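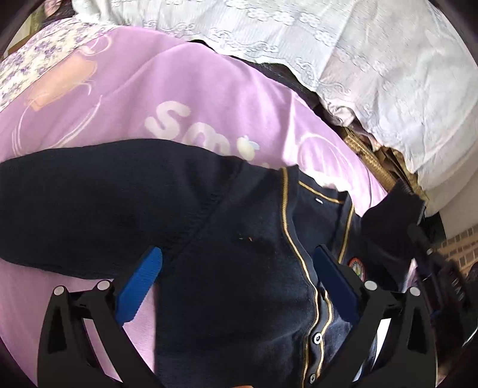

School cardigan laid out on the bed blanket, one sleeve flat and one still to go.

How I Fold School Cardigans So They Stay Folded

2021-06-07

We're nearly at the end of the school year, and I've been pulling all the uniform stuff out to see what can last until July and what's ready to be handed down. Cardigans are the ones that used to drive me nuts! They slide around, the fronts gape open, and the sleeves go wherever they like. I fold ours on top of a blanket now (the fuzz grips the knit a little, so nothing skates off while you're working) and it takes me less than 2 minutes each.

What you need: a bed or a big table, a blanket, and a lint roller if your house is anything like mine.

Start by laying the cardigan front side up and smoothing the body with the flat of your hand, from the shoulders down. If you have trim along the edges, like the gold piping on this one, use it as your guide. It shows up so well against dark navy that you can see right away if the front is running crooked. Ours always wants to wave around by the buttons, so I pull the hem gently until the edge settles down.

Next, button it. I do the top button and the bottom one and skip the rest, but if yours is going in a suitcase, do them all. Check for loose threads while you're there.

Now the sleeves. Pull each one straight out to the side and squish out any bunching, especially by the cuff. Fold one side of the body in toward the middle, 3 inches or so past the shoulder seam, and lay the sleeve straight down along it. Do the other side the same way. Try not to put a crease right through the badge! Embroidery gets a permanent bend in it if it sits like that all summer.

Then fold the bottom up to the middle, and once more up to the collar. Flip it over and give it a pat.

I stand ours up in a Foltau drawer bin, 12 inches wide, and that holds the whole lot with room for the gym shirts. My neighbor Chaiwat Wattanapong rolls his kids' cardigans instead and swears by it, but I tried that and the collars came out all wonky.

If you're storing them until fall, wash them first and let them dry flat, completely, before any of this.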